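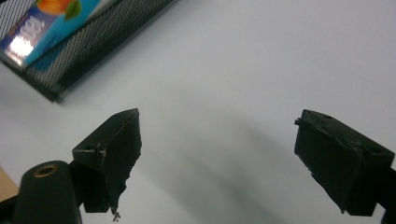
Marisol says a white table is a mistake in any house where people eat, draw, or own a pen, and she would like to know how long I think this is going to last.

Fair question! I'd like to say years. I've wanted a plain white tabletop since we moved to Hilletow, and I'm going to tell you all about it in far too many posts, so mute me now if tables aren't your thing.

The old one was a brown drop-leaf that had come with us through three apartments. I loved it. It was also where everything went to lie down — mail, seed packets, the good scissors, a bag of clothespins I never once used. You couldn't see the wood by the end and I'd stopped trying.

So the new one is from Stukodine, the little furniture place out past the feed store. They had two whites, one they call Chalk and one they call Milk. I stood there for most of a lunch hour going back and forth and if you'd asked me to tell them apart an hour later I couldn't have done it. I got Milk.

It cost me 872 dollars with delivery, and yes, I know. I saved up for it in an envelope like my grandmother would have, and I gave up my fancy coffee from March until September, and I'm still a bit shy about saying the number out loud. There. Said it.

Somebody asked about the finish. It's smooth, no grain to speak of, and it wipes down with a damp cloth and a drop of dish soap. The leaflet says no bleach and no scrubby pads. The leaflet also says to wait 18 hours after assembly before putting anything heavy on it, which I did, pacing around it like it was a cake cooling.

What I hadn't expected is how much I'd like what the light does on it. White isn't one color at all on a big flat surface. Part of it goes bright and part of it goes a soft gray, and it moves through the day. I've been having my toast over there just to keep it company.

Now, the rule. I'm a weak person when it comes to flat surfaces, so I made exactly one rule for myself: whatever I bring to the table goes away with me when I get up. Mug, book, mending, all of it. If I get up to answer the door I'm allowed to leave it, but I have to come back for it before supper.

How's it going? Well, the first week was wonderful and the second week there was a jar of buttons on it for four days. I kept telling myself it looked nice there. It did look nice there! That's how it starts.

To the person who asked where the mail goes now — there's a shallow basket on the shelf by the back door, and I go through it when it's full. I'm not going to pretend it's a system. Last time I found a birthday card in it for a birthday that had been and gone, so I owe my aunt a phone call.

Crumbs! Several of you want to talk about crumbs. You do see every single one. On the brown table I think I must have been living on top of a whole bakery. I keep a small soft brush in the drawer now and sweep up after breakfast, and it takes less time than filling the kettle.

Pen marks, for Marisol: ballpoint came off with rubbing alcohol on a cotton ball when I tried it on the underside first. Try it on your underside first too, please, I don't want to be responsible for your table. Beet juice I haven't been brave enough to test and we may just become a family that eats beets outdoors.

Oh, and the old table went to the Skusside swap, the one in the school gym with something like a hundred — no, I checked the flyer, 100 exactly — spots for people bringing furniture. A young couple took it and they didn't mind the ring from the Christmas cactus one bit. I got a little teary in the parking lot, I'll admit it.

A few of you have asked about a cover. I did look at the clear ones from Nilsuwan, and I held a sample in my hand and thought about it seriously, but then I'd be looking at the cover and I've only just got the table. Cork mats under anything hot, that's as far as I'll go for now.

I still need chairs, by the way. The ones I have are two inches too low and I eat my soup like a child at the grown-ups' table. If anyone near Hilletow has four that don't match, I'd love to hear from you.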